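The Half Second That Spoils the Grasp

At Cerkach, a small software company that works on robot learning, the most discussed number in the office is the delay between two clocks. One clock belongs to the camera. The other belongs to the sensor that measures how far the fingers of a hand-held gripper are open. When the two clocks do not agree, a robot trained on the recordings closes its hand too early or too late, and no clever model can repair it afterwards.

I visited the team to learn about Plolo, their tool for preparing demonstrations. Like many people, I had expected to hear mostly about neural networks. We spoke about them for perhaps ten minutes. The rest of the day went to time stamps, lens calibration and the question of where one demonstration ends and the next one begins.

The idea behind Plolo is easy to describe. A person does a task with a gripper held in the hand, and a wide-angle camera on the gripper records it. The software must then recover the path of the gripper through the room, so that a robot arm can be taught to follow a similar path. The difficulty is that the video comes from one moving lens, very close to the things it touches, and with strong bending of straight lines near the border.

The first version of the tool tried to flatten the picture before doing anything else. This made the images pleasant for people to look at, but it threw away the outer part of the view, and the outer part is often the most useful for knowing where the camera is. Walls do not move. Hands and objects do. The present version keeps the round picture as it is and puts the lens model inside the tracking program. According to the team, that change took eight months and was argued over the whole time.

After the tracking comes the cutting. A recording session is one long file, and Plolo must divide it into separate attempts. It looks at the speed of the gripper and the opening of the fingers, and it proposes cuts. In the last internal test, 93 percent of the proposed cuts were accepted by a human reviewer without any change. The remaining ones were mostly pauses, when the person stopped to think and the program believed that the attempt was over.

I asked what happens with those. They go to a screen called the waiting list, where two reviewers look at each one separately. If they do not agree, the attempt is left out. The engineers told me that they used to keep such cases, and that the policy learned to hesitate. It would move toward a cup, stop in the air, and then continue, as if it had remembered something.

Masking is another job that takes more work than an outsider would think. The parts of the operator that come into view must be hidden from the learning program, or it will begin to depend on them. A sleeve or a thumb is a very reliable sign of what will happen next, but the robot has neither. Wogan, the module which draws these masks, was trained first on clean and well-lit examples. It did poorly with dark gloves close to the lens, where there is almost no edge to find.

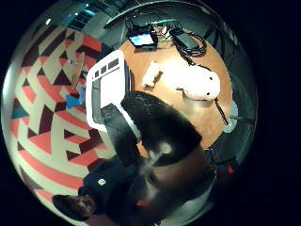 A fisheye view with the mural at left, the round table beyond, and a gloved thumb out of focus in the center.

For such views Wogan now uses a simple rule together with the learned mask: a large dark region without sharp detail, near the middle of the picture, is treated as the hand until something proves otherwise. The rule is not elegant. It sometimes hides a piece of black cable too, and the team accepts this loss.

Strong patterns bring a different problem. A painted wall gives the tracker plenty of corners to hold on to, but if the same shapes repeat, it may take one for its neighbor and place the camera in the wrong position. Plolo compares each new position with the motion sensor – a jump that the sensor did not feel is rejected.

The next release, named Menora, is planned for December. It should check the two clocks while the recording is still running and warn the operator at once. At present the error is found only in the evening, when the files are processed, and the session has to be repeated.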